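4. Oiling a Wooden Countertop or Island

Rutow Wood Oil is ready to use. Do not thin it. One 50 ml sample bottle is enough to test a hidden spot before you treat the whole surface.

Before you start

Clear the surface and wipe it with a damp cloth. Let the wood dry overnight. If there is old wax on it, remove the wax first (see Section 2).

Applying the oil

1. Shake the bottle and pour a small amount onto a lint-free cloth.

2. Rub the oil in along the grain, working from the back edge to the front.

3. Wait 5 minutes, then wipe off anything that has not soaked in. Oil left standing will turn sticky.

4. Let the first coat dry for 4 hours. Sand lightly by hand and remove the dust.

5. Apply a second coat in the same way. End grain may need a third.

CAUTION: Cloths soaked in oil can catch fire on their own. Lay them flat outdoors to dry, or put them in a metal can filled with water and close the lid.

Note: Dark woods show lint and streaks more than light ones. Check the surface from a low angle while the oil is still wet. 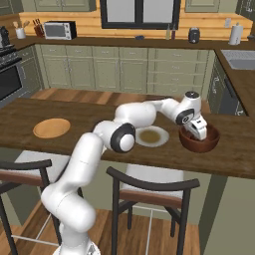 Keep dishes and bowls off the surface until the last coat has dried for 2 days. After that, normal use is fine — but wipe up vinegar, wine and lemon juice right away. Place hot pans on a trivet.

Re-oil when water no longer beads on the wood. Areas next to the sink usually need it first, and these can be treated alone without redoing the rest of the top.

For scratches and water rings, go to Section 5.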